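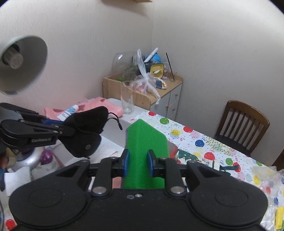 Corner cabinet gets its turn as Skusham tidy-up reaches the spare room

By Tania Khan

Well, we got to the corner cabinet. Regular readers of the Likari pages will know I've been going on about that cabinet since before Christmas, and on Sunday a few of us finally rolled our sleeves up, filled a bucket and made a start on the spare room at Sultana.

For anyone new, Sultana is the shared house at the bottom end of Skusham where Likari runs its drop-in mornings, and the tidy-up is the thing we've been doing there room by room through the winter. The kitchen went first, then the hall, then that awful cupboard under the stairs (we found a tent in it! A whole tent, with poles!). The spare room kept being pushed down the list and it's my fault as much as anybody's, as I'm the one who writes the list.

The cabinet is the light wood one with the pale fronts and the little round knobs, tucked right into the corner where the two walls meet. I'm very fond of it. It's a decent piece of furniture with drawers that are a good size for table linen, and it has that raised wooden edge round the top, and I'm convinced the edge is the whole problem. Put a raised edge on anything and people treat it as a tray. Somebody sets down a bag on the way past, then somebody else sees the bag and thinks, oh, that's where we're putting things, and before you know it you've got the clear plastic dome, a lot of artificial greenery and a knotted plastic bag with something pink in it all living up there together.

The pink something caused a fair bit of discussion. Kamrul Majumder was sure it was the napkins left over from the summer lunch and I thought it might be the wool from the knitting table, and Kavinda Sikder said why didn't we just open it, but the knot had been pulled so tight that none of us could get a fingernail in and the scissors had gone downstairs with the wrapping paper. Napkins, as it happens. Kamrul was very pleased with himself and has mentioned it several times since.

We'd agreed on a way of doing it beforehand, over tea, and for once we stuck to it. Everything comes off the top. Everything gets put on the bed, in piles, and the top gets washed before a single thing is allowed back. I brought sponges, the bright green ones, from the multipack I bought for the kitchen, and I can report they're very good in corners. The raised edge has a groove where it joins the top, and a flat cloth just slides straight over it. If you stand the sponge up on its narrow side and push it along, you get a lovely lot of muck out. I did the whole groove twice. Warm water and a drop of washing-up liquid, nothing fancy, and then a dry tea towel straight after so the wood didn't sit wet.

Rizwan Uddin took on the lamp. The shade is one of those grey-white bowl-shaped ones and it had been collecting dust on the inside, where you don't think to look until you're standing on a chair. He did it with the switch off and a barely damp cloth, very slowly, and then he did the bulb with a dry one. He also went along the underside of the shelf, and came down with a cobweb on his glasses that he didn't notice for ages. We left him to it.

We had some proper debate over the greenery. It's artificial, obviously, and some of it is a very cheerful bright green and some of it has gone a much duller sort of grey-green, or perhaps it was always that colour, I couldn't tell you. Prasanna Barua loves it and wouldn't hear of it going. I'd have sent the lot to Cisteva, myself. In the end it had a rinse in the bath under the shower head, and a shake, and a sit on the windowsill in the bathroom on a towel, and I'll admit it came up better than I expected. The bright piece has gone back on the cabinet and the duller piece is on the landing for now, where Prasanna says it looks Mediterranean.

The dome stayed too. I was all for moving it on, as it takes up so much room, but Kavinda pointed out that we use it for the cakes at every single drop-in and I'd be the first to complain when the flies came. Fair enough. It's been washed and it lives in the kitchen from now on, on top of the fridge, and if you find it anywhere else please carry it back.

The lost property pile was small this time. We had one soft black thing that might be an eye mask or might be a pouch, with a little round emblem on it and a cord. If you've been missing one, it's on the hook by the front door. We also had a single glove, a phone charger for a phone that I don't think has been made for years, a library book (returned, and they were very nice about it) and 4 keys on a ring that fit nothing in the house. Rizwan tried them in everything. He tried them in the piano.

What went where, for those who asked:

To Cisteva: five bags, mainly bedding and jigsaws, dropped at the side door on the way home. They're open for donations again from Monday and they're glad of curtains at the moment.
To the kitchen: the dome, the napkins, a tin of birthday candles.
To the shed: the paint, the rollers, the tent (again).
To the bin: less than I'd hoped.

I want to say a word about the drawers as well, as I promised Kamrul I would. The upper one is now for tablecloths and only tablecloths. The lower one is for board games. He's made labels, in his best handwriting, and stuck them on the inside so as not to spoil the fronts, and he'd like it known that the chess set is complete apart from one white pawn. If you've got a spare pawn at home, any size, bring it along. The cupboard side, behind the door, we haven't touched. I opened it, had a look and shut it again.

We started at ten and I'd told everyone we'd be finished by lunch. We stopped for lunch at two, which was Prasanna's lentil soup and the heel of a loaf, eaten on the stairs with the bedroom door open so we could admire the cabinet while we ate. It really does look lovely with nothing on it. I took my shoes off and just sat there for a bit.

On the money side, the winter raffle and the two coffee mornings have brought in £1,789 for the house, and a slice of that will go on the spare room. Fresh paint is the first thing. The walls are pale at the moment and the left-hand one has a slightly pinkish look lower down, and I'd like to go for one nice warm white all over. Kavinda would like yellow. There's a sheet pinned up in the hall if you want to put your name under one or the other, and at the time of writing yellow is winning by about 7, so if you're a warm white person do please come in and sign.

There'll be another session before the end of February, at ten again, and we'd love a few more pairs of hands. Bring rubber gloves if you have them and a mug if you're particular. We'll be doing the cupboard behind the door, the top of the wardrobe and, if Rizwan's knees are up to it, under the bed. I've got plenty of sponges left.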